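Saturday, August 22, 2020

**Condition report, kitchen tableware, Lidstead**

Prepared by Da-eun Moon for Stirley, on the instruction of both parties.

The parties are Siamak Golestani and Driss Mansour. The tableware belonged to Olga Durán, who died in January at the age of 73. The will divides the contents of the house by room. It gives the kitchen to both men, and each has declined to choose first.

The method is the usual one. Each piece is placed on a flat surface under raking light, examined, described, and packed. Wear is recorded as wear. Damage is recorded as damage. No opinion is given on how either occurred unless the parties ask for one in writing.

## Item A. Plate, black

Round, shallow, with a broad rim and a gloss finish. The finish is sound. The eating surface carries fine scratches in all directions, heaviest across the center. They do not catch a fingernail.

Mr. Mansour states that this was the plate Ms. Durán used every day, and that the other pieces came out for guests. Mr. Golestani states that he was a guest on many occasions and was always given the black plate. Both statements are entered as received.

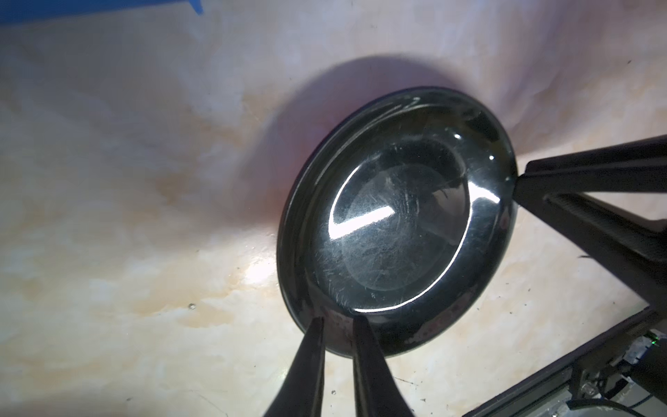
## Item B. Bowl, orange and white

Geometric pattern, diamonds predominating. I was asked to identify the maker and could not. Mr. Golestani believes it came from Pranholm, from the shop beside the ferry office. Mr. Mansour agrees about the shop and disagrees about who carried it home.

I asked whether the bowl had been used for food. Mr. Mansour said it had been used for keys. Mr. Golestani said that was only after the move, and before the move it had been used for apricots. I have written "general use."

## Item C. Plate, orange

Raised rim. Plain. Neither party had anything to say about it, and the entry is short.

## Item D. Plate, green

Pale, tending to gray. It goes under the others when stacked. Mr. Mansour asked that it be described as mint. Mr. Golestani asked that it be described as gray. The color changes with the angle of the light, and I have recorded the disagreement in place of a color.

## Item E. Cup, light blue

White inside. Mr. Golestani drank from it during the inspection of the hall, before it had been entered, and washed it himself. I noted the time and let it stand.

## Packing

The parties agreed at two o'clock that the kitchen pieces would travel together as far as Amoah, where the division would be made by a third person, Pylyp Kuzmenko, who knew Ms. Durán and does not care for either of them. The carrier asks for an open rigid container for short journeys. I supplied a blue one with ribbed sides.
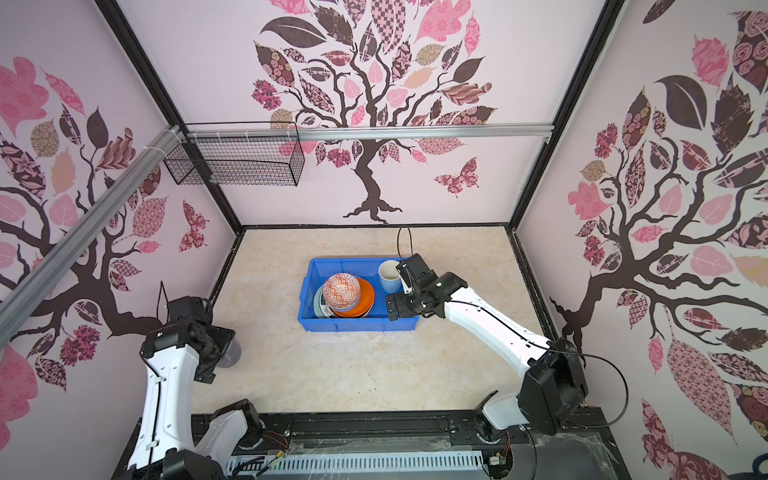 Stacked pieces go to one side. The cup goes to the other, where nothing can lean on it. The patterned bowl is placed last so that it bears no weight. I explained this order to both parties and they nodded at different points.

Mr. Mansour asked whether the cup should be wrapped. I said that it should be, at the door, and not earlier, as I would need to see it again for the final check. He then told me that Ms. Durán never wrapped anything. She had moved house with her plates between blankets on the back seat, driving slowly, and had lost one saucer. Mr. Golestani said it had been two saucers. He had been in the car.

Mr. Mansour had not known this. He asked what year it was, and Mr. Golestani told him, and neither spoke for a short while. I used the interval to fill in the carrier's form.

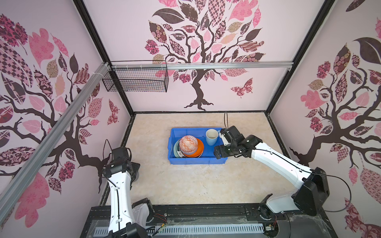

The form requires a declared value for the container and its contents. I suggested 400, which is generous. Mr. Golestani considered it low. Mr. Mansour considered it low also. It was the first line of the day on which they agreed, and I pointed out that a higher figure would raise the premium without improving the crockery. They signed at 400.

## Final check

Carried out at ten past four, container open, both parties present. No new marks. The stack was stable under light pressure from the side.

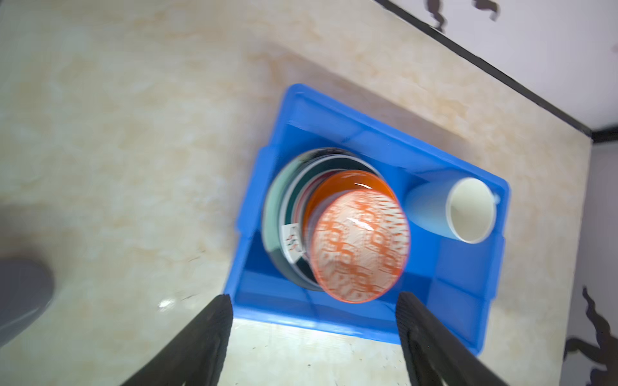
Mr. Golestani asked that the entry for Item A be read back to him. I read it. He asked me to add that the scratches ran in all directions because two people had eaten from the plate, one left-handed. I replied that this was an opinion on cause and would have to be requested in writing by both parties.

Mr. Mansour asked for a sheet of paper. He wrote the request, signed it, and passed it across the table. It is attached as Appendix 1.

My opinion, as requested: the pattern of wear is consistent with use by more than one hand.

The carrier has been told that the stop at Amoah is canceled. The new delivery address will follow when the parties have settled whose kitchen is larger.

D. Moon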